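Reading a wool care label: what has changed for the winter catalogue

The February price list from Garnholm uses the revised care codes for the first time. Members ordering blankets, underlays or quilted goods through the group buy should read the codes before choosing a grade, as several familiar products have moved category with no change in the fibre.

The main change concerns shrinkage. Under the old list, a blanket was marked machine washable if it held its size through one gentle cycle. The new code is based on repeated cycles at 40 degrees, with the piece measured flat after each one. The Florkano wool throw, sold for years as machine washable, is now listed as hand wash only. The Purnovus blend keeps its machine rating, although the supplier recommends a wool program and a spin speed no higher than 599 revolutions per minute. Most household machines don't offer that figure, so use the nearest setting below it.

Fill weight is now printed separately from total weight. Older labels combined the two, which made a quilt with a heavy cover look warmer than it was. When comparing a new label with an old one, check which figure is being quoted. Cover fabric can account for a large share of the total in the smaller sizes.

Colour fastness has its own line. The code gives separate grades for washing, rubbing and light. A dark-coloured blanket with a low rubbing grade will mark pale pillowcases and should be washed alone the first few times. The light grade matters only where the bed stands near a window that gets direct sun – fading there tends to follow the fold lines and can't be reversed.

Pile fabrics are handled differently again. Plush and brushed polyester carry no shrinkage code, but they do carry a heat limit. Tumble drying above the limit flattens and glazes the pile tips, and brushing won't restore them. Dry on low or hang over two lines to spread the weight. Fabric softener coats the fibres and should be left out.

Orders for item 41 on the list (the Kim cotton underlay, queen and king only) close at the end of February. Minimum order for the group rate is 4000 grams of combined stock weight per household, as before. Old-code stock will be sold at the existing price until it runs out, and it can't be exchanged for new-code stock afterward.

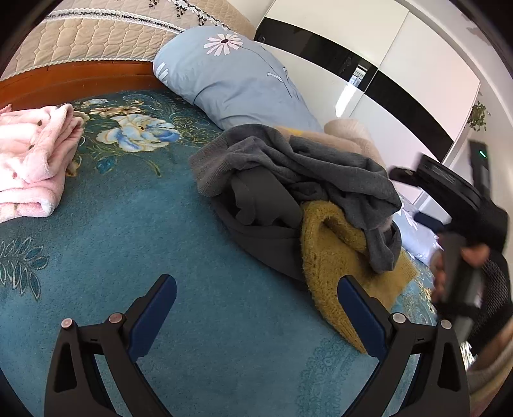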